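4.2 Sorting corded tools

Tidying a workbench sounds like the easy end of shop work, and for loose screws or blocks it mostly is. Corded tools are another matter, and they quickly became our favorite test. A glue gun is light, cheap and oddly shaped, and it never travels alone: lift one and its cord may drag two others along. Hung's earlier bench study used only rigid parts, so we had little idea what to expect when we added cords to the Ramement task set in October.

We collected 4,000 episodes with two arms, 2,000 on rigid parts and 2,000 on corded tools. The bin was repacked by hand before each corded episode, and the person packing it was told to be as careless as they would be at home. Figure 11 shows the kind of clutter the policy has to deal with.
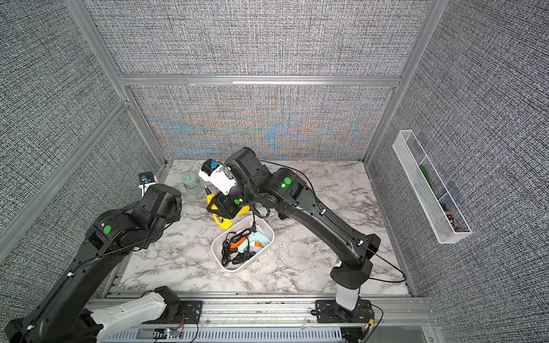

Figure 11. Corded-tool task. The right gripper holds a yellow glue gun above a bin containing two more glue guns and tangled power cords.

Grasping is the part that delighted us. The policy learned to take a tool by whatever surface was open, and it coped well with handles in colors it had never met in training. Cords are still the hard part — a person feels the tug of a snag and eases off at once, while our arms have only joint currents and the camera view to go on. Most failed episodes were snags of this kind, and few were missed grasps. We also saw the policy hesitate when two plugs lay close together, a habit we have not yet traced to anything in the data.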